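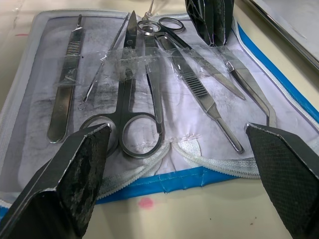
**Gritard RT-2 retractable seating, one season in a 2,000-seat ground**

*Reviewed by Malachy Ó Dálaigh*

Retractable units are usually sold to indoor halls. The RT-2 is Gritard's outdoor version, meant for small soccer grounds that want seats on match days and flat standing room the rest of the week. Rirkbridge took delivery of 19 units last August and put them along the east touchline, in front of the old Tierney terrace. I have worked on match operations there since before the order was placed. The club paid full price.

**Construction**

Each unit is a galvanized steel frame with aluminum decks and tip-up plastic seats. It folds back on itself and rolls on nylon wheels. The deck boards have a ribbed surface that drains well. Standing water collects only in the channel behind the rear row, where the drain holes are too small and fill with grit. We drilled ours out. Gritard says this does not affect the warranty, but get that in writing before you do it.

Welds are clean. Two of the side panels arrived with the wrong hole spacing and had to be replaced, which took longer than the rest of the install put together.

**Opening and closing**

The manual lists a crew of two per unit. On level concrete that is correct. On the north half of our touchline the slab falls toward the field, and pulling a unit back uphill needs three people and a winch strap. The optional drive motor would fix this. We did not buy it.

The locking pins are the weak point of the design. They are short, unpainted and hard to see under the front deck, so a pin that is only half home looks the same as one that is fully in. We painted the last inch of ours yellow. A longer pin with a stop collar would be better, and Lalus fits one as standard on its competing frame.

**Sightlines**

Row rise is shallow. From the front two rows the near touchline disappears when anyone stands at the technical area. From the middle back it is fine. The seat pitch is tight for tall adults but within the limit our safety officer works to.

**Noise and movement**

The decks ring when a crowd stamps. Some supporters like this. Sideways movement is slight, and less than on the temporary scaffold stand we hired before. The bolts on the end rails loosened by midseason — check them monthly, whatever the manual says.

**Upkeep**

Wheels need grease more often in winter. Seat hinges have held up, apart from a few cracked at the aisle ends. Spares come in boxes of 100, so a club our size ends up storing far more hinge caps than it will use.

**Compared with the Lalus frame**

I saw the Lalus system on a site visit but have not run it. It is heavier, the pins are better, and the rise is steeper. It also needs a ground rail set into the slab, and that ruled it out for us.

**Verdict**

Suitable for a level site with a trained crew. On a slope, price the motor in from the start. I would buy the RT-2 again for the south half and look harder at a fixed stand for the north.

*Updated Wed 11 February: Gritard has now sent revised pins. They are longer but still unpainted.*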